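Slanina Parts Support > Guides > Roller Chain > Section 3: Fitting and Tensioning the Chain

This section covers the Dakitz 109 chain on a two-sprocket drive. If you have the 230, go to Section 4, which is the same section with bigger wrenches.

Before you start

Switch off the machine, lock out the power and put the key in your pocket. Your pocket, please, and not the shelf beside the switch.

CAUTION: Chain under tension stores more enthusiasm than you'd expect. Wear gloves and eye protection.

Fitting

1. Loosen the motor mount bolts and slide the motor toward the driven sprocket until it stops.

2. Lay a straightedge across the faces of both sprockets. It should touch both along their full width. Your eye is a fine instrument, but it has been wrong about shelves.

3. Wrap the chain around both sprockets so the two loose ends meet on the larger one. The teeth will hold them while you look for the connecting link.

4. Push the connecting link through from the back, fit the side plate, then the spring clip. The closed end of the clip faces the direction of travel.

NOTE: The clip is small and can jump. Work over a tray. Spare clips are sold under part number 1407, in bags, for a reason.

Tensioning

5. Slide the motor back until the slack side moves 3/8" up and down at mid-span. Tighter is not better. Tighter is how we sell bearings.

6. Tighten the mount bolts a little at a time, alternating corners, and check the straightedge again. It will have moved.

7. Turn the drive by hand through three full turns of the large sprocket. If there is a tight spot, set your slack there.
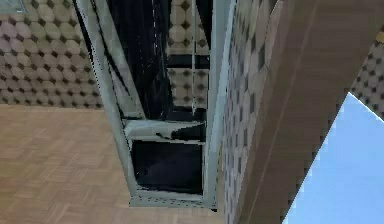 Impi Tuominen wrote in to say that step 7 should come before step 6, as she had tightened everything down twice before finding the tight spot. She has a point. Leave the bolts finger-tight until you've turned the drive over, if you have the patience.

8. Oil the inside of the lower run with Pledent chain oil, wipe off the excess and refit the guard. All of its screws, including the awkward one.

Recheck the slack after the first day of running. New chain settles in.

Next: Section 4, Fitting the Dakitz 230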